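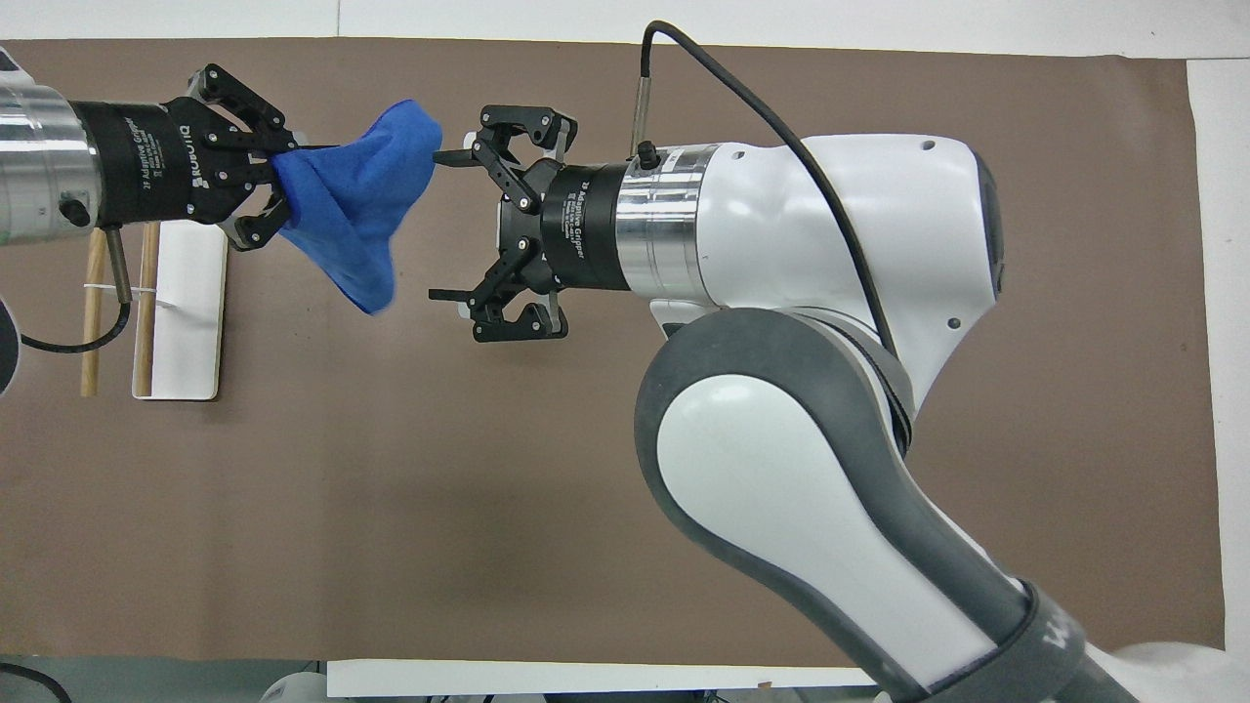
Genji Chiba wrote in after the last post to say that hand guiding would give me cleaner demonstrations than the remote setup, that he had done both, and that the only reason anyone teleoperates a two-arm cell is that they like the look of it. He also asked for numbers. I have some, so this post is mostly a reply to him.

The task is a cloth handover. The left gripper holds a blue cloth by one gathered corner, the right gripper comes in open, closes on the free part, and the left lets go. In the trial set the robot gets the cloth at the start of each episode and the episode ends when the left fingers are clear. I logged 279 demonstrations over the winter, starting in November. Of those, 181 were done by remote control and the rest by hand guiding.

Hand guiding first. With the arm in free-drive you hold the wrist and push it where you want. For one arm this is very good. You feel the payload, you feel when you're near a joint limit, and the paths come out smooth. For two arms it stops being good, because you have two hands and both are already occupied when the gripper needs closing. I tried a foot pedal for the fingers. It works, but my foot was consistently late, and the policy learned to be late as well. It would arrive, wait with the fingers open, and then close. That pause is in every one of the hand-guided recordings if you plot the finger position against wrist speed.

The second problem is that my own arms are in the camera view. Genji says to mask them out. I did, on a subset, and the masks took longer to check than the demonstrations took to record.

Remote control uses a pair of small leader arms on the bench next door, joint-mapped to the big ones, with a trigger for each gripper. The software is Rorolach, which Vustport used to ship with their leader kits and which I have patched enough that I can't ask them for help any more. The trigger is proportional, so the fingers can be half closed before the cloth is between them. The recordings show closing and approach overlapping, as they should.

What you lose is feel. There is no force feedback on my leaders, so tension in the cloth has to be judged by eye. My early demonstrations all pulled too hard after the second grasp. I now stop the right arm the moment its fingers close, count one, open the left, and only then move away. It looks stiff on playback but it trains far better than the fluent version I was so pleased with at first.

Some settings, for anyone repeating this:

Recording is at a fixed rate, with timestamps from one clock. I previously let each arm stamp its own messages and lost a week to it.

Episodes are capped at 2000 steps. Anything longer is me dithering and gets deleted.

I do no more than 8 episodes in a row before resetting the leader arms to their home pose. Small offsets creep in otherwise and the handover point wanders to the right.

The approach of the receiving gripper should vary. If you always come in level, the policy has no answer when the cloth hangs differently. I now deliberately change the height and wrist angle at the start of each run.

Failed grasps are kept if I recovered from them, and binned if I had to stop. The recoveries seem to be worth more than the clean runs, although I have not tested that properly.

On brown paper: I cover the worktop because the bare surface is white and the exposure hunts whenever a white arm passes over it. Plain matt paper fixed that.

So to Genji's point, he is right about single-arm work and I still hand guide for that. The Cullinane peg job was taught entirely by hand and I would do it the same way again. For two arms and anything soft, I'll stay with the leaders. The next job is to run the same handover with the Daketti haptic triggers, which are on order, and see whether the excess pull goes away without my counting.

If anyone has got pedal timing to work, please tell me what you did about the delay. I'd like to be wrong on that one, as the pedal was expensive.

Contact | © 2023 | Back to top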